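Woltitell Student Robotics Project: Fall Progress Report to the Orance Fund
Submitted in October by the club's faculty advisor

Print this page | E-mail this page 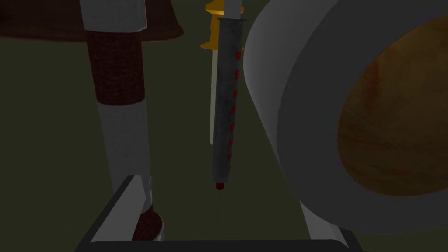 Where we are this term

First of all, thank you again, from me and from a room full of teenagers who now say "end effector" at the dinner table. When we wrote to you last spring we asked for help with one thing, which was to get our students working on robot handling in simulation before they ever touched the real arm. Your grant of 2,000 dollars came through over the summer and we have been busy with it ever since school opened.

The students named their project Flarno. (I was told there was a vote. I was not invited to it.) The idea is a simulated gripper that can pick small supplies out of a jumble and set them down where a person could reach them, the way a helper might in a school nurse's office or a clinic supply room. They chose medical supplies themselves, and I was glad of it, as the shapes are so different from one another. A syringe is long and thin and wants to roll away, and a bottle with a ribbed cap gives the fingers something quite different to think about. Nearly all of this term's modeling time has gone into those two, plus some big cylinders that are there mainly to get in the way.

What the students have done

The modeling group built the objects from scratch. They were proud of the syringe in particular, and they spent a whole afternoon arguing over the little red graduation marks and whether anyone would care if they were there. They kept them. The same group put a woven texture on the finger, in a dark maroon, and then had to be talked out of putting it on everything else.

The control group has been writing the part that decides where the gripper should go and how it should close. Progress here has been slower than our plan said, and I would like to be plain with you about that. Their first version took the shortest path to whatever it wanted and knocked over anything standing in between. The second version, which they call Au for reasons I have not been able to get out of them, backs away and comes in from a different side when something is in the way. It is a good deal better. In our last long test they ran 800 attempts with the objects placed at random, and 600 of them ended with the right item lifted and held. The misses were mostly thin objects lying close against bigger ones, and that is what the group is working on now.

We also have a small testing group, mostly our youngest members, who keep the log. They write down what went wrong in each failed run in their own words, and I have to say those entries are the best reading I do all week. One of them says only, "It hugged the wrong thing." Two of the older students have started going through the log with them after school, sorting the failures by kind, and it has done wonders for how the groups talk to each other.

How the money has been used

The largest part went to two used desktop computers with decent graphics cards. Before that, one run of the simulation could eat up most of a meeting and everybody else sat and watched a progress bar. The rest paid for a year of storage for our test results, a second monitor, and the entry fee for the regional student competition. We have a little left over and would like to hold it for replacement parts on the real arm, if that is all right with you. Receipts are in the folder we mailed to your office with this report.

What comes next

Between now and winter break the students want to get the thin objects sorted out and then clean up their code so that next year's members can read it. After the break we plan to try the simpler moves on the real arm, slowly, with foam blocks first. The competition is in the spring and asks for a live demonstration and a written notebook. The notebook is behind. I have spoken to them about the notebook.

One request

If anyone from Orance would care to sit in on a meeting, we would love to have you. We start at 3:30 in the lab at the end of the science hallway, and the students are very good at explaining their work to someone who hasn't heard it before. Please let me know a few days ahead so I can have a visitor badge waiting at the front desk.

Contact the Woltitell Student Robotics Project through the school office | Copyright Woltitell Student Robotics Project | Back to top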